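Chapter 2
Clearing and Sorting a Tabletop

The waste audit conducted in the Dimar office building recorded 754 discarded items in one month. Most came from desks and lunch tables — places where cups, cans and bottles gather during the day. The first two pictures show a red container at close range.

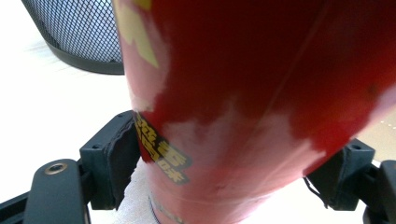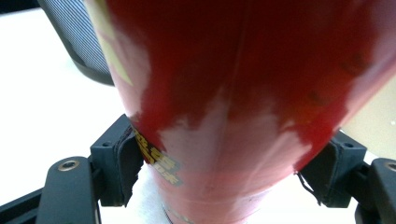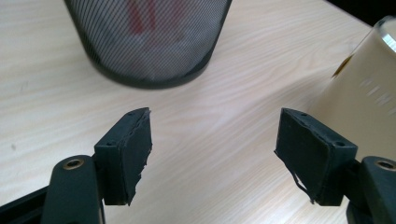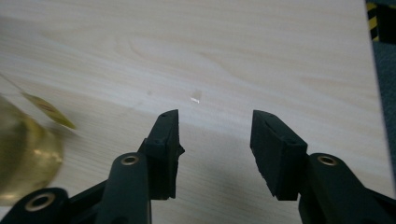

2.1 Containers and Baskets

A small wastebasket placed within reach shortens the work of clearing. Students should sort containers by material before disposal and leave the table surface bare. Section 2.2 presents the Kutard sorting chart.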